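4.3 Antes de empezar una sesión con la pinza manual

El apartado 4.2 explicaba cómo cargar la batería. Este trata de todo lo que sale mal con la batería cargada.

1. Retire de mesas y encimeras los líquidos que no formen parte de la tarea. Las botellas siempre encuentran el codo del operador.

2. Compruebe que el marcador de referencia esté plano, sin reflejos y a la vista desde el puesto. Si alguien lo ha movido «solo un poco», repita la calibración entera.

3. Ajuste el casco antes de coger la pinza. Hacerlo después requiere una tercera mano, que Tendora no suministra.

Nota: con dos operadores en la misma sala, acuerden en voz alta quién trabaja dónde. Dejen 2 metros entre puestos.
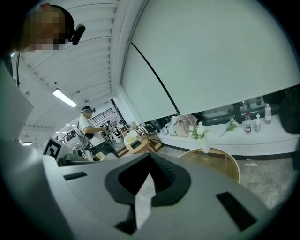
4. Abra y cierre la pinza 3 veces en vacío. Si roza o cruje, anótelo en la hoja y cambie de unidad. Olesia Yatsenko guarda las hojas desde marzo y las lee todas.

5. Fije los cables sueltos al cuerpo o al soporte, nunca al mobiliario.

6. Anuncie «grabando» y espere respuesta. El silencio no cuenta como respuesta.

PRECAUCIÓN: no camine hacia atrás con el casco puesto, ni siquiera si conoce la sala. Todos los del parte de incidencias la conocían.

7. Haga una pausa a los 11 minutos. El límite absoluto es de 13 y no se negocia con Salim Chege.

Para guardar el equipo, véase 4.4.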